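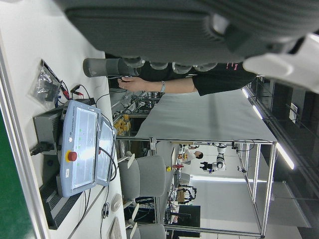 Interim Report: Comparison of Gripper and Controller Configurations

Prepared for the Idel program office by the Brergate project team

1. Status

The project is in the second of its three phases. Bench trials of the two candidate grippers are complete, and the trials on the arm are under way in the shared robot laboratory. Work is proceeding to the schedule agreed in March, with one exception noted in section 4. Ro-un Myung remains the project lead. Qianru Yao has taken over responsibility for the controller work.

2. Work carried out in this period

The team completed 1527 grasp attempts with the two grippers. Each attempt followed the protocol attached to the first report: approach from above, close, lift, hold, and place. The object set was left unchanged so that results from both phases can be compared directly.

Setup on the arm is done with an operator standing next to it and the teach pendant on the adjoining table, where its emergency stop can be reached. Waypoints are entered and checked on the pendant before a program is released for unattended repetition. This practice was adopted after the safety review and will continue through phase three.

Wrist-mounted cameras were also introduced. Of the recordings made so far, 137 have been reviewed and labeled by grasp outcome. The labeling guide was revised once, when the two reviewers were found to be treating partial slips differently. All recordings labeled before the revision were checked again under the new wording.

3. Findings to date

The Lockwood gripper held rigid objects more securely and needed fewer corrections to its approach angle. The Flultness gripper performed better on bags and soft packaging, but its closing time varied more from one attempt to the next. The team has not yet established whether this variation comes from the gripper itself or from the way the controller schedules its commands. Qianru Yao will repeat the timing measurements with the second controller before any conclusion is drawn.

Changing from one gripper to the other takes 24 minutes, including recalibration of the camera. Most of that time is spent on calibration. A fixed mounting plate has been drawn up and is awaiting quotation.

4. Delays and changes

Delivery of the replacement force sensor was late by nine working days. Trials that depend on force readings have been moved to the end of the phase. The number of planned trials has not been reduced, and no additional funds are requested for this item.

5. Next period

The team will finish the arm trials, complete the controller timing study, and begin labeling the remaining recordings. A draft recommendation on gripper selection will be sent to the program office in July. Approval is requested for the purchase of the mounting plate from the existing equipment budget. The trial log and the revised labeling guide are available from Ro-un Myung.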